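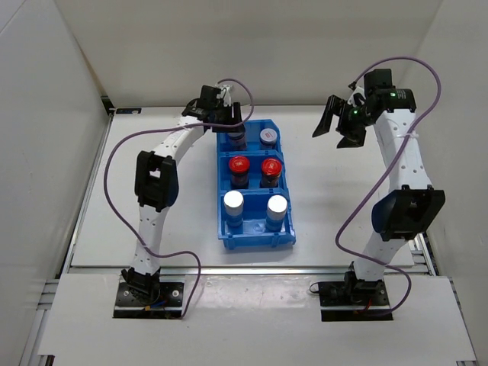 Irena Rutkowska asked whether the person we hire will spend the whole shift packing jars or whether there is other work in between. There is other work, and most of it is listed further down. We are putting the full details in writing this time so that people can decide before they call.

Packer, jars and dry goods – Jeltport
Posted in July by İlker Dönmez, Altora packing room
Print this page | E-mail this page

Altora packs jarred goods for small shops and for people who order by mail. We are hiring one packer for the day shift at our Jeltport building. The job is permanent after a trial period of 12 weeks. You would be on the payroll from the first day, trial period included.

The work

Jars come to the packing room filled and closed. You check each lid by hand, wipe the glass and look at the label. A jar with a crooked label goes on the return shelf. A jar with a lid that moves goes on the lower shelf, with a note of the batch number.

Good jars are packed into divided bins. The bins keep the glass from knocking together on the cart, so every jar has to stand flat on the bottom, inside its own section. Don't lean one jar on another to make it fit. If a divider is cracked or bent, take the bin out of use and get a clean one.

When a bin is ready, you fill out the slip and move it to the cart by the door. The cart goes to the shipping room twice a day, at 10 in the morning and again before closing. In the shipping room the jars are moved into cartons and the bins come back to be washed.

Between runs you would also:

– wash and dry empty bins
– fold cartons and cut paper for the mail orders
– restock labels and tape
– pack dry goods (beans, rice, lentils) into bags by weight
– sweep the floor at the end of the shift

Mail orders are picked from a printed list. Some are a single jar and some are a full carton with several kinds in it. You read the list, collect the goods, check them against the list a second time and sign the slip. We would like fewer wrong orders, so a slow check is fine with us.

Who we are looking for

You don't need to have packed before. We will show you how we do it, and for the first two weeks you will work next to someone who knows the room. You do need to be able to stand for most of the shift and lift a full carton to waist height. You should be able to read a batch number in small print, with glasses if you wear them.

Careful hands matter more to us than fast ones. Glass breaks, and we don't take the cost out of anyone's pay, but we do ask you to report it right away so the area can be cleared before anything else is packed.

Please don't wear rings, bracelets or loose sleeves in the packing room. We supply aprons, gloves and hairnets. Bring your own closed shoes with a flat sole.

Hours and pay

The shift is eight hours with a paid lunch break, five days a week. There is no weekend work. In the weeks before the holidays we ask for extra hours, paid at the overtime rate, and you can say no. The hourly rate depends on experience and we will tell you the figure on the phone before you come in.

The building is on the Wiltstead road and the 357 bus stops across from the gate. There is parking behind the loading dock.

How to apply

Write to the packing room at Altora or call the front desk and ask for extension 1532. Tell us what work you have done before, paid or not, and when you could start. A short letter is enough. If we invite you in, you will spend an hour packing with us and we will pay you for that hour. Interviews start on Monday and go on until the place is filled.

Comments (4)

Eren
Is there a part-time version of this? I can do mornings only.

İlker Dönmez
Not for this one. We may need a morning person for the dry goods in the fall. Send a letter and say mornings only, and we will keep it.

Irena Rutkowska
Thanks for adding the list. Are the full bins lifted onto the cart or is there a roller?

İlker Dönmez
Lifted. The cart is the same height as the packing table, so it is a short move – but you would be doing it all day.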